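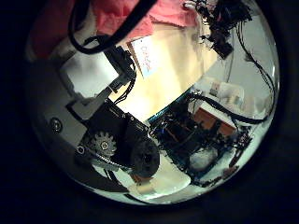 Correa dentada, rueda dentada y electrónica del conjunto de muñeca.

Utilizamos cookies propias y de terceros para analizar el uso del sitio. Aceptar | Rechazar | Configurar

Inicio > Productos > Manipulación de textiles > Puestos de mesa

Vustex: puesto de manipulación de prendas sobre mesa

Vustex es un puesto de trabajo con dos brazos robóticos para coger, levantar y presentar prendas sueltas sobre una mesa convencional. Lo desarrolla Stotwood para talleres de clasificación, lavanderías industriales y almacenes de devoluciones. Cubre el tramo del proceso que va desde la prenda amontonada hasta la prenda orientada; el doblado final y el embolsado quedan fuera del alcance del equipo y se siguen haciendo a mano o en máquina aparte.

Principio de funcionamiento

La pinza busca un punto de agarre en el tejido, preferentemente una zona con varias capas cosidas (cuello, puño, cintura), cierra y eleva. La altura de elevación se ajusta por tipo de artículo. Si la fuerza de cierre medida queda por debajo del umbral, el brazo suelta, se retira y repite la búsqueda desde otro ángulo. Tras dos intentos fallidos, la prenda se marca como incidencia y el puesto avisa al operario.

La transmisión de la muñeca es por correa dentada. El tensado se comprueba con la pinza abierta y el brazo en posición de reposo. El cableado discurre por el exterior, lo que facilita sustituir un conector en planta, pero obliga a revisar los bucles de cable en cada cambio de turno: un bucle demasiado largo puede engancharse en la prenda durante la subida, y uno demasiado corto limita el giro.

Datos de servicio

Ritmo nominal: 43 prendas por hora en camisería y punto ligero.
Programas de artículo incluidos: 9.
Formación inicial del operario: 30 minutos por programa.
Superficie de trabajo: mesa lisa, mate, sin cantos elevados.
Iluminación: difusa y constante; evitar luz solar directa sobre la mesa.
Paro de emergencia: en ambos lados del puesto.

El ritmo nominal se ha medido con prendas secas y sin perchas, pinzas ni alfileres. Los tejidos muy elásticos y los forros sueltos lo reducen. No se recomienda el equipo para piezas con pedrería o aplicaciones rígidas.

Cámara de muñeca

El posicionamiento final se hace con una cámara de gran angular montada junto a la pinza. La imagen tiene una curvatura acusada en la periferia y el programa la corrige antes de calcular el agarre. A muy corta distancia, el tejido puede ocupar buena parte del campo visual y quedar fuera de foco; en esa fase el control se apoya en la lectura de fuerza. La lente se limpia con paño seco. La pelusa acumulada en el borde es la causa más común de los agarres descentrados.

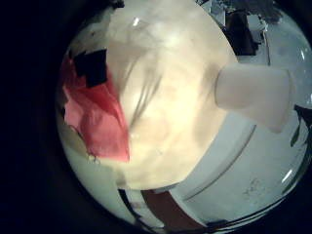

Según Mac Carthaigh, el ritmo pesa poco en la decisión de compra: lo que cambió en su taller fue el reparto de la jornada, con menos horas de brazos extendidos sobre la mesa y más tiempo de inspección, y la primera queja del personal fue que las incidencias llegaban a rachas y obligaban a dejar otra tarea a medias.

A raíz de esa observación, la versión actual permite acumular las incidencias en una bandeja y atenderlas por lotes. El operario fija el tamaño del lote desde la pantalla del puesto. El aviso sonoro puede desactivarse y sustituirse por una señal luminosa.

Cambios en el puesto de trabajo

La instalación de Vustex modifica las funciones de quien trabaja en la mesa, y conviene acordarlas antes de la puesta en marcha. El operario deja de extender cada prenda y pasa a alimentar el puesto, resolver agarres fallidos y revisar costuras y manchas.

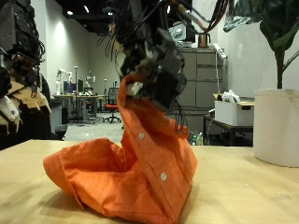
También asume el mantenimiento diario: limpieza de la lente, inspección visual de la correa y comprobación de los conectores. Estas tareas deben figurar en el horario como tiempo propio. En la instalación de Billstead se dejaron al principio para los huecos entre lotes y el desgaste de la correa se detectó tarde.

Recomendamos la rotación entre alimentación e inspección dentro del mismo turno. El registro de incidencias guarda el tipo de artículo y el número de intentos, sin datos del operario, y puede exportarse desde el menú de servicio.

Suministro

El puesto se entrega montado sobre bastidor, con juego de dedos de recambio, una correa adicional y manual en español. La mesa no está incluida. Los programas para artículos fuera de catálogo se presupuestan aparte, previo envío de muestras a Stotwood.

Ficha revisada el viernes, 8 de julio de 2022.

Etiquetas: pinzas, textil, puestos colaborativos, clasificación de prendas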